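DRAFT BEER: LINES, PRESSURE, POUR
Bar & Cellar Operations, unit 5
Handout to go with the lecture — notes by Lesego Fourie, updated 24/01/2025

Bring this to the practical. Not graded but the short test comes straight off it.

Where we left off

Last unit was storage. Kegs cold, kegs upright, first in first out. If you missed it get the notes from Jocelyn Calimlim, she has a clean set. This time it's everything between keg and glass. Most bad pints go bad somewhere in that stretch and the brewery gets blamed for it.

Parts of the system, keg to glass

Keg. Coupler on top. Gas goes in the side, beer comes up the middle through the spear. Couplers come in different fits, check before you force one.
Gas cylinder and regulator. Primary gauge = what's left in the cylinder. Secondary gauge = what you're actually pushing on the beer. People read the wrong one all the time.
Beer line. Vinyl or barrier tubing. Barrier lasts longer and doesn't pick up flavors as badly.
Shank, faucet, tower if there is one.
Drip tray. Yes it's part of the system. Yes it gets cleaned.

Pressure

Two jobs. Keep the CO2 in the beer, and push the beer to the faucet. Trouble starts when those two want different numbers.

Too low: gas comes out of the beer in the line. You get pockets, spitting, foam first and then flat beer later on. Students see foam and turn the pressure DOWN. Makes it worse.
Too high: beer slowly takes on more gas. Fine for the first day, wild by the third.

Temperature is tied to all of this. Warmer beer needs more pressure to hold the same gas. Keg at 38 F and keg at 44 F are two different problems. So before anyone touches a regulator, thermometer in a glass of beer. Second glass, not the first — the first one has been sitting in the line.

Line balance

Resistance in the line should roughly use up the pressure you apply, so beer comes out at a steady easy flow. What adds resistance:
- length of line
- narrow bore
- height from keg to faucet (going up costs you)
- fittings and splices

Short fat line with high pressure = firehose. Long thin line with low pressure = you wait all night for a pint. Worked problem is on the second sheet, we'll do it together. Leszek Bednarek asked last time if you can fix an unbalanced line by opening the faucet only part way. No. Half open faucet makes turbulence, turbulence makes foam. Open it all the way, every time.

Straight CO2 or mixed gas

Short direct-draw runs, straight CO2 is fine. Long runs need more push than the beer should absorb, so you blend in nitrogen, which hardly dissolves. Stouts on nitro are their own thing, with a restrictor plate in the faucet. Seperate handout.

Never compressed air. Oxygen in the keg, cardboard taste, keg gone in a day or so.

Cleaning

Every 2 weeks, caustic line cleaner, mixed to the label. Recirculate with a pump if you've got one. If you can't, fill the line and let it stand, label will say how long. Then rinse with cold water till it runs clear and the test strip matches your tap water. Goggles and gloves. I'm not joking about the goggles.

Acid clean every quarter for beer stone. Caustic won't touch beer stone. Do NOT mix the two, ever, and rinse in between.

Faucets come apart and get brushed at each cleaning. Couplers too. Keep a log by the cooler door with date, initials, which lines. Brenda Núñez and Brenda Zúñiga, please write your last names in the log, I can't tell the two of you apart on paper.

What dirty lines taste like:
buttery — bacteria, usually (diacetyl)
vinegar — same family of problem, often starts at the faucet
musty — mold or yeast, look at the drip tray drain and the faucet tip

Glassware

Beer-clean means no grease, no soap film, no lint. Wet the glass, sprinkle salt inside. Salt sticks evenly = clean. Bare patches = film. Bubbles clinging to the side of a poured beer tell you the same thing. Air dry upside down on a rack, not on a towel. Rinse with cold water right before the pour.

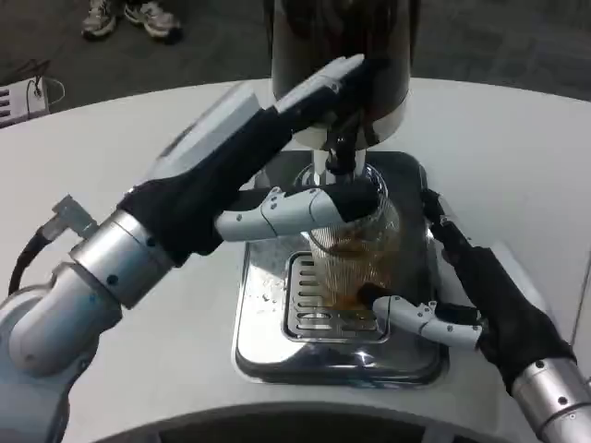
The pour

Hold the glass at 45 degrees, close under the faucet but not touching. Faucet never goes in the beer. Handle from the base, pull fast, all the way open. Let it run down the side until half full or a bit over, then bring the glass upright and pour down the middle to build the head. Close it fast. Aim for an inch of foam on most lagers and ales, wheat beers get more.

Don't top off with little squirts. Don't pour foam off first "to clear it" unless the keg was just changed. If you're dumping foam on every pint something upstream is wrong, go back to temperature and start there.

Plastic cups — same pour, but hold them lightly near the base, they flex and the beer jumps.

Waste, quick math

A half barrel is 15.5 US gallons, so 1,984 fl oz, 124 full pints on paper. You won't get 124. Lose 19 pints to foam and spills and you have 105 to sell. That's over 15 percent gone. Put your own price per pint on it for homework and bring the number. Head counts in your favor here, a 16 oz glass with an inch of foam isn't 16 oz of beer, so say in your answer which way you figured it.

Foam checklist, in this order
1. Beer temp in the glass
2. Keg just delivered or moved? let it settle
3. Secondary gauge
4. Kinks in the line, line touching somthing warm
5. Faucet open all the way, washers ok
6. Warm tower — first pint foamy and the next ones fine is nearly always this one
7. Glass

For next time

Read the section on glycol systems, skip the part on pump sizing. Test is 40 minutes, closed notes, calculators ok. Worked problem sheets go in the tray by the door before you leave.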